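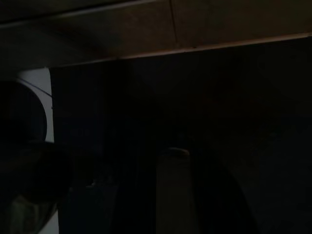
# Mavby Recipe Card Transcriptions

Welcome, and thank you for stopping by! This repository holds typed-up versions of 176 handwritten recipe cards from the Mavby neighborhood, along with a little script that turns them into a printable booklet. I started it in June with a shoebox of cards and a vague plan to get through them before the holidays (I did not say which holidays), and it has grown into something I'm quite fond of.

If you only want to cook something, go straight to the `cards/` folder, open any file, and start chopping. Everything is plain text. The rest of this page is for people who want to search the cards, fix my typing, or use the collection for a project of their own.

## What's in the folders

- `cards/` has one text file per recipe card, named after the dish
- `notes/` has longer remarks that wouldn't fit in a card file, mostly family stories written on the backs
- `index.csv` is the big table with a row for every card
- `booklet/` has the layout files and the script

Of the 176 cards, 88 are baked goods, 64 are suppers and soups, and the rest are pickles, jams, candy, and one recipe for wallpaper paste that I couldn't bring myself to leave out. It is filed under `other` and clearly marked, so please don't eat it.

## Columns in index.csv

| Column | What it holds |
|---|---|
| `title` | The name of the dish as written, spelling and all |
| `title_modern` | The same name with the spelling tidied up |
| `kind` | `baked`, `supper`, `preserve`, `candy`, or `other` |
| `box` | Which set the card came from: `mavby`, `jaser`, or `rutherford` |
| `oven` | Temperature in Fahrenheit, or `unstated` |
| `legible` | A score from 1 to 7, where 7 means I could read every word |
| `backside` | `yes` if there is writing on the back |

The `oven` column is the one people ask me for help with. A lot of these cards say "moderate oven" or "quick oven" or just "bake till done," and I've put `unstated` for all of them. I did try converting them at first, but two old cookbooks on my own kitchen counter disagreed about what a quick oven was, and I went back and undid the whole lot. If you'd like to add your own guesses, put them in a new column and leave mine alone, please!

## How the typing was done

I typed each card exactly as written, then left it overnight and read it back against the original the next day. Words I couldn't make out are in square brackets with a question mark, like `[mace?]`. If I had no idea whatsoever, you'll see `[...]`. Crossed-out words are kept between tildes, and there are some lovely ones, such as the date loaf where the sugar was changed three times in three different inks.

Stains are not recorded. I went back and forth on this, and a good many cooks would tell you the most splattered card is the best one, but I never found a sensible way to type up a gravy spot.

## Building the booklet

You'll need Python 3 and a few minutes:

```
cd booklet
python build.py --kind baked --out baked.pdf
```

Leave off `--kind` and you'll get the entire collection in one long file. The page layout is called Fulance, which is just the name I gave it when I needed to save the folder, and it's set up for letter-size paper folded in half. It prints nicely on a home printer as long as you choose "short edge" for the double-sided setting. I forgot that the first time and ended up with every second page upside down.

## Known trouble spots

- The Jaser cards use "cup" for what must be a teacup in at least a few recipes. The custards come out stiff if you use a measuring cup.
- Two gingerbreads in the Rutherford set have the same title. They're `gingerbread-a` and `gingerbread-b`, and I like the second one.
- Fractions typed early on look like `1 1/2`, and later ones look like `1-1/2`. The script understands both.

## Fixing things

Corrections are very welcome, however small. Open an issue with the card's file name and the line you'd change, or send a pull request if that's easier for you. I usually sit down with these on Monday evenings, so give me until then to answer.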